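Operators wanted: teaching two-arm robots by hand (breakfast tasks)

Tarketti is looking for people to come and show our robots how to lay and serve a breakfast. Paid, part time, starts December, could run on well past that if the work keeps coming. No degree needed. No coding. Steady hands and a bit of patience, mostly.

What you'd be doing. You stand at a station and move a pair of robot arms by remote control, left hand drives left arm, right hand drives right. Each go at a task is recorded start to finish and that recording is what the robot learns from. So it has to be a good clean go. Cereal, bread, bowls, plates, glasses, spoons, that sort of thing. Then you put the table back and do it again, with stuff in slightly diffrent places.

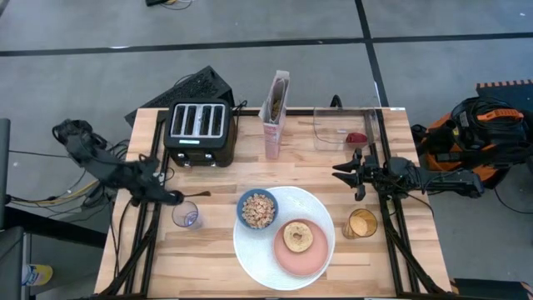 A full shift is 30 good recordings. Sounds low, isn't. Fumbles are fine by the way, you mark it as a fumble and carry on, we keep some of those on purpose. What we can't use is a go where you stopped halfway to think, or barged the arms into each other and pretended you didnt.

Some days you'll be on the Bulolau rig instead, where you hold the arm itself and guide it through by hand. Slower, harder on the shoulders. Tell us if you have a bad back or wrist and we'll keep you on remote.

Training is two mornings, paid the same as normal shifts. First morning you just pick things up and put them down. Second morning you do a whole table with Attila Kiss watching, he runs the floor and he's the one who signs you off. Most people get it. Spoons take longest.

Pay and hours
113 per shift, breaks included
Shifts 8.30 to 1 or 1.30 to 6, pick one and stick with it for the month please
Minimum three shifts a week
Extra 275 once you've finished your first 400 accepted recordings 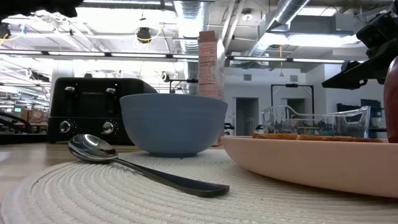
You'll need
To be 18 or over with the right to work here
To be OK standing for four hours, with breaks (there are stools but you see the table better on your feet)
Decent eyesight, glasses fine
To follow a written task sheet to the letter, even when you can think of a quicker way
Flat closed shoes, hair tied back, no dangly bracelets or lanyards near the arms

Nice to have: gaming, sewing, model making, kitchen or waiting work, crane or digger driving. Left handers very welcome, we're short of them.

Food allergies: there's real food on the tables, bread and cereal every day, so gluten and probably nuts. Put it on the form if that's a problem. We also run a folding task (Vellum) with no food and can often swap people over.

We record the table and the arms, and your hands on the controls. Not your face, no sound. You'll get a consent sheet before the first morning, read it properly, ask if anything's unclear.

How to apply: fill in the short form at the bottom of this page, or leave your name and number at the front desk, Pintér building, ground floor. Say which shift you want and which hand you write with. No CV needed, a few lines about anything fiddly you're good at will do. We ring people back in the order they come in, usualy late afternoon, so please pick up if it's a number you don't know.

If you applied in the last round and didn't hear back, apply again, we lost part of the list. Sorry about that.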